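**Workshop notes: the Jaidee arms, February**

The two-arm build at Trillside now has a name, Jaidee, and a spot on the white table until the end of the month. Please leave the clamps alone if you need the bench, and ask Anong Ruangrit for the key to the other room.

Most of this month went into the fingers. Bare plastic slid on cloth, so Nantana Phuthong sewed blue sleeves and pulled them over the fingers and the arm segments. They took two evenings and one broken needle. The sleeves bunch up a little at the bends, and the next set will be cut shorter.

Wiring is still on the outside. Sombat Intarasuk wants it tied down before anyone raises the speed setting past 30. The servo list and the cut pattern are in the binder by the door, page 158.

Cloth is the test material for now. Anyone with old dishcloths or knitted scraps can drop them in the Tikik box. Plain colors are best.
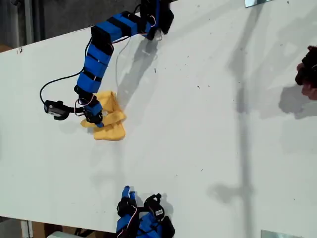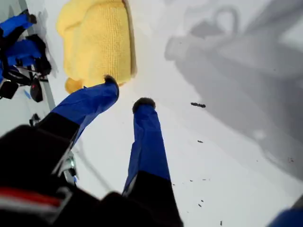 *Reading time: 2 minutes*

Both views show the blue sleeves on the fingers and something soft and yellow on the table.

Next job is a brush for the table, which collects specks, and spare sleeves in a heavier fabric. Apinya Kamolrat is pricing the fabric at Clurkutier. Send her a note before the March order if you want some for your own project.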